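Lochblech sauber kriegen, Kurzanleitung

Weil Thilini schon wieder gefragt hat. Gilt für Lochplatten mit kleinen runden Löchern, matt lackiert, egal ob Werkstattwand oder Regalrückseite. Zeit: 18 Minuten pro Platte, mit Trocknen länger.

Was man braucht:
Weiche Bürste, Staubsauger mit Pinselaufsatz
Eimer, 5 Liter lauwarmes Wasser
Spritzer Spülmittel, kein Scheuerzeug!
Zwei Tücher, fusselfrei
Holzspieße

Erst trocken. Alles abhängen, Haken raus, Platte absaugen. Immer schräg an den Lochreihen entlang, nicht kreuz und quer, sonst vergisst man die Hälfte. Nass drüber ohne Saugen gibt Matsch in den Löchern, hatte ich einmal, reicht.

Dann gegen das Licht schauen. Offene Löcher werden hell, sobald von hinten was durchkommt, oder eben dunkel wenn dahinter nichts ist. Verstopfte fallen dann schnell auf.
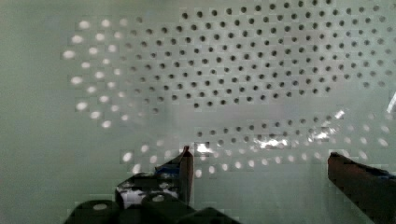
Blassgrüne Lochplatte, Löcher teils dunkel, teils hell.

Verstopfte Löcher mit dem Spieß von vorne durchdrücken. Kein Nagel, kein Schraubenzieher, der Lack platzt am Rand sofort ab. Bei alter Farbe im Loch: 8 Minuten feuchtes Tuch drauf, dann nochmal.

Feucht wischen, Tuch gut auswringen. Von oben nach unten. Rückseite nicht vergesssen, da sitzt das meiste Fett.

Trocknen: hochkant stellen, am besten über Nacht. Kasun nimmt den Föhn, geht auch, kalte Stufe.

Haken erst rein wenn wirklich alles trocken, sonst Rostränder. Schrauben dabei gleich mit nachziehn.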